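February, Drutavberg

Got in a little before eight. Soledad had the counter wiped down already and the cooker set out. We are on the shrimp task for the third week and I am tired of the smell, but the numbers are finally worth writing down.

The question is still the one Gumaro put on the whiteboard: if the policy only sees through the wrist camera, does it do better when the demonstrations start from many different arm positions, or when they all start from the same one? The old set, from Ibarra, has one fixed start. The new set has 49 demonstrations and the start moves every time. Same pink bowl, same cooker, one shrimp per run.

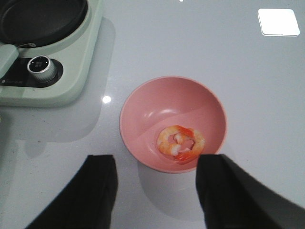
*Written up by Crescencio Serrano, bench 2, evening*

I ran the evaluation in two blocks, 36 trials for each policy. Refugio called out the start positions from a shuffled list so I couldn't favor either one. A trial counts as a success if the bowl gets lifted, the shrimp ends up in the pan, and the bowl goes back on the counter upright. Anything else is a fail, including the ones that look fine until the last second.

Fixed-start policy: 12 successes out of 36. Moved-start policy: 27 out of 36. I checked the second number twice against the log and had Soledad check it too.

The failures are different in kind. The fixed-start policy goes wrong early. It comes in at the height it remembers and closes on air, or it bumps the rim and pushes the bowl away. The other one almost always gets the bowl. Its nine fails were all at the pour. Six times the shrimp stuck to the inside of the bowl and the arm set it down again with the shrimp still in it. The other three landed on the counter.

I don't think more data fixes the sticking. The policy has no idea that the shrimp didn't fall. Emilian wants to add a look back into the bowl after the pour, with a second attempt if there is still something in there. Gumaro would rather tilt further and hold longer, and leave the policy alone. I am with Emilian but we will probably try both, Gumaro's first because it takes an hour.

One thing I want to remember for the write-up. The wrist view changes a lot between starts. In some, the control knob on the cooker is sharp and easy to see. In others the cooker is a pale blur up in the corner, and there is floor and baseboard at the bottom between the fingers. I had been treating the second sort as poor demonstrations and was ready to throw them out. Refugio trained a version without them last night and it dropped to 19 out of 36. So they stay in.

Lunch was late. The Morirley people called about the loaner gripper pads and I said we'd keep them through the end of the month.

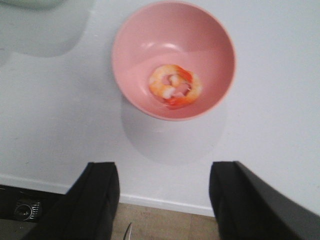 ## For tomorrow

- Tilt test first, Gumaro's settings, same shuffled list.
- Ask Emilian how he wants the look-back labeled. By hand is fine for now, we only have 73 pours on file.
- Buy more shrimp. Soledad says the Grelholm store has the cooked, peeled ones in the big bag.
- Send Refugio the log with the two mislabeled starts corrected.
- Take the trash out before leaving. I forgot tonight and had to come back up for it.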